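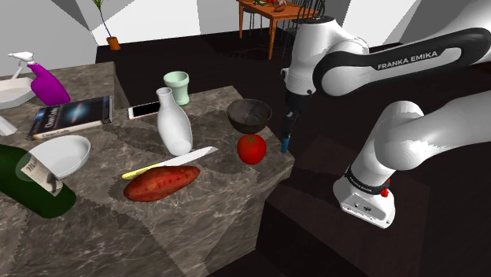
Figure 2. A crowded kitchen island with a marble surface.

4.2 Does clutter predict waste?

The claim that untidy worktops lead households to throw away more food rests largely on the Trestlow survey, and we are not persuaded by it. Of the 710 homes approached in April, only 70 kept the food diary for the full 10 weeks, and these were hardly typical - most had already signed up to a waste scheme. Clutter was also scored by the residents themselves. Katsaros found no such link in Gedby, although her sample was smaller still. A book or a spray bottle left on a counter may tell us how a room is used. It says very little about what goes in the bin.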